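# Preparing a Collector Car for Judged Display

*Issued by the Grirley Historic Automobile Society, 18 February 2020*

This guide applies to owners entering a vehicle in the Society's judged classes. It covers paperwork, mechanical condition, cleaning and arrival on the show field. Owners entering the display-only class need to read the sections on paperwork and arrival only.

## Before you begin

Read the class rules that came with your entry packet. The Preserved class and the Restored class are scored on different sheets, and work that helps a car in one may cost it points in the other. A Preserved car with original paint should not be resprayed in part. If you are unsure which class applies, write to the chief judge, Ekrem Kaplan, before starting any work.

## Step 1: Assemble the documentation

Place the following in a single binder, in this order:

1. Current registration and proof of insurance
2. Entry confirmation with the class number
3. Build sheet, window sticker or factory order form, if available
4. Restoration invoices, oldest first
5. Photographs of the car before and during restoration

Use copies for everything except the registration. The binder remains with the car throughout judging, and the Society does not accept responsibility for lost originals. Casting numbers and date codes should be typed on one sheet and placed at the front of the invoices.

## Step 2: Check the mechanical systems

Every car must enter the field under its own power. Judges will ask for the engine to be started and for the headlights, brake lights, turn signals and horn to be operated.

- Inspect fuel lines, hose clamps and the carburetor base for leaks.
- Confirm that the battery is secured and the terminals are clean.
- Set tire pressures to the figures on the door placard or in the owner's manual.
- Fit a fire extinguisher within reach of the driver's seat. It may be moved to the trunk during judging.

Fuel should be kept low, but leave enough for the drive on and off the field and for at least 30 minutes of idling. Cars that drip oil must have a pan beneath them at all times – cardboard is not accepted.

## Step 3: Clean the engine bay

Work on a cold engine. Cover the distributor, alternator and air intake with plastic and tape. Apply a mild degreaser with a soft brush, beginning at the lowest point and moving upward, and wipe it away with damp cloths. Pressure washers are discouraged.

Once the bay is dry, check that hose and wire routing matches the factory manual. Replacement clamps of the wrong pattern are the most common deduction in the Restored class. Aftermarket chrome, unless it was a dealer option, is scored as a modification.

## Step 4: Clean the interior and trunk

Vacuum the carpets with the seats moved fully forward and then fully back. Clean vinyl with diluted soap and a white cloth. Glossy dressings should be avoided, as they alter the factory finish.

In the trunk, lay out the jack, handle and spare as shown on the factory decal. Remove all personal items.

## Step 5: Wash and finish the exterior

Wash the car in the shade the day before the show. Apply wax no later than that evening, and remove residue from emblems, door edges and window trim with a soft toothbrush. Wheels and tires should be done last.

## Step 6: Arrive and park

Enter by the Clekberg gate. Trailers are directed to the lower lot and may not be left along Aidoo Road. The field marshal, Jitendra Kandpal, will assign your space and hand you a windshield card. Display the card on the driver's side.

Owners should remain with their cars until the judging team has signed the sheet. Teams have 19 minutes for each car. Answer questions briefly, and do not open doors or compartments until asked to do so.

Score sheets are mailed to owners in November. Questions about a score must be sent in writing and must give the class number and the line in dispute.

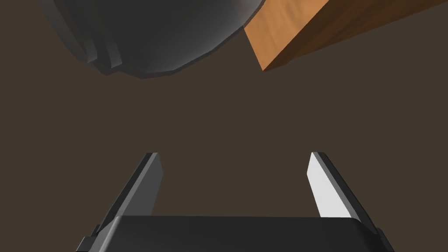 Owners who wish to enter again the following year keep their class number, provided that the car has not changed hands. A change of engine, body color or interior trim must be reported on a new entry form.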